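Housekeeping Practice, Unit 6: Sleeping Rooms with Straw Mats
Handout prepared by Elvia Barajas, Gresaden Training Center

6.1 Order of work

Air the room first. Open the curtains fully and leave them open until the bedding is back in place. Clothing comes off the mat before blankets are touched. Mixed piles are sorted by person at the wardrobe, never on the mat.
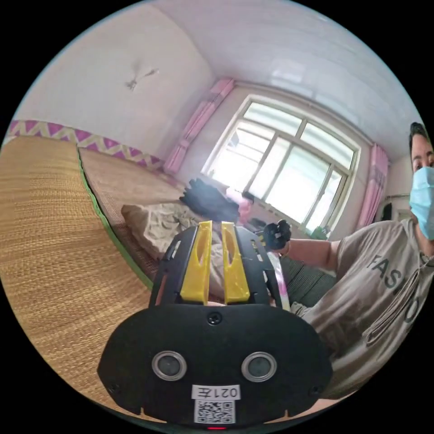

Fig. 1. Raised platform and lower mat, with blanket and clothing still to be sorted.

Wipe mats along the weave with a cloth wrung nearly dry. Edging strips are wiped last, with a second cloth. Plants stay on the sill unless the window is to be washed.

6.2 Large fabric pieces

Find a seam and use it as the reference line. Pull the piece flat from the seam outward, then fold in half, and in half again. A fabric 70 inches wide should finish at almost 19 inches. Wrinkles left at the first fold are set by the second. The Batden method starts from a corner and is acceptable for sheets only.

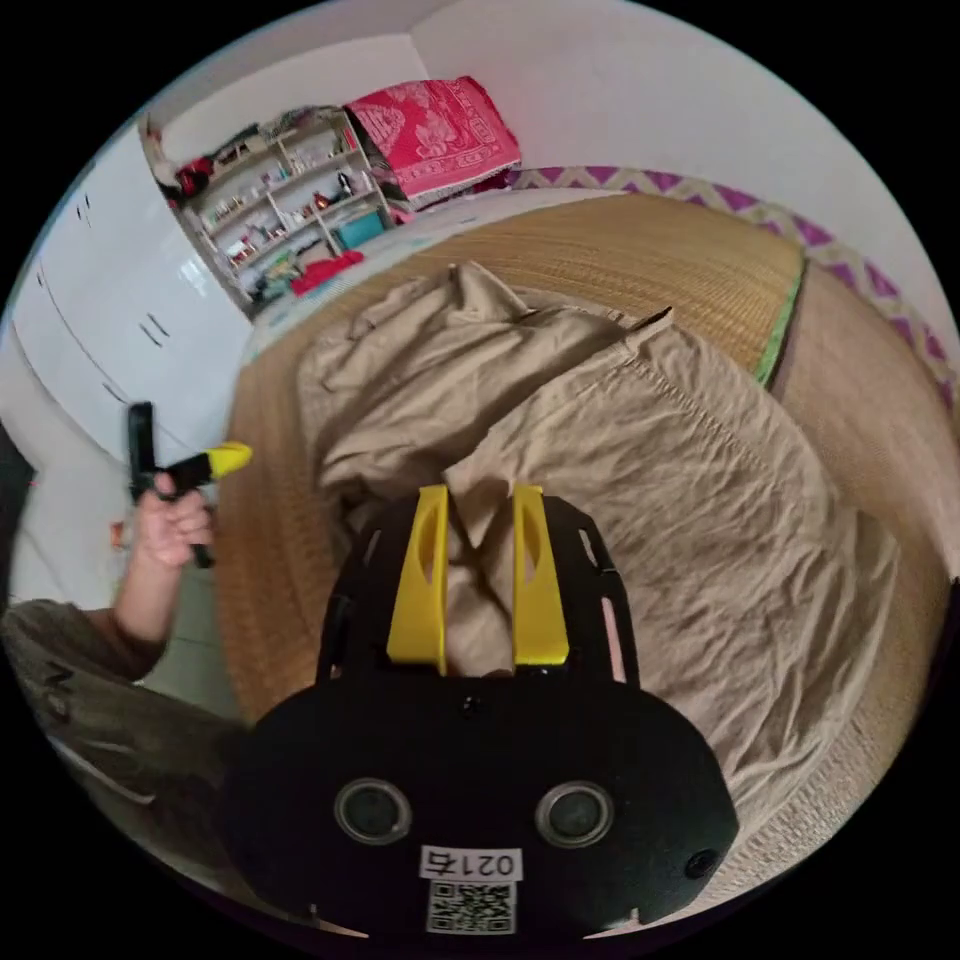 6.3 Storage

Folded blankets go on top of the low shelving, thickest at the bottom. Cubbies are for small items. Hanging garments go in the wardrobe, dark colors together. Paper and cardboard are collected by hand before any sweeping, as scraps catch in the weave.

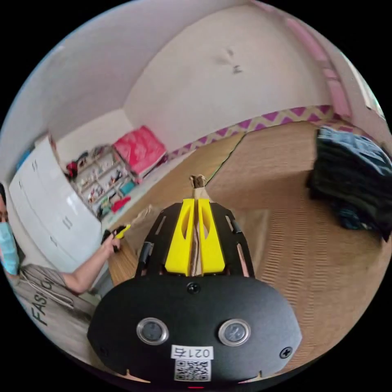 Sweep toward the door, following the seams between mats. The Dornilov text (1962 edition, still on reserve) recommends sweeping across the seams; disregard this for woven straw. Students assigned to Rana House complete the checklist in January and return it to the unit box by 4 p.m.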